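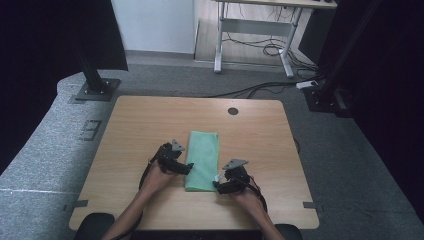 Mohit Pal asked me why I don't just roll my hand towels, and I could not give him a good answer. I like them folded flat, but after I fold in three the top end never stays smooth. The drawer in my bathroom is only 10 inches wide. Is there some method that keeps the towel narrow and flat?
Yavuz Akgül

Fold it the long way first, both sides to the middle, and only after that the short way. Press with the flat hand from the center to the ends. If the wrinkles stay, take the towels out of the dryer 8 minutes earlier and fold at once. I do it like this since April and my drawer closes again.
Kianoush Taheri

Rolling is better. I have 11 in one basket.
Bülent Canpolat

Less softener also helped with mine.
Eusebio Bustamante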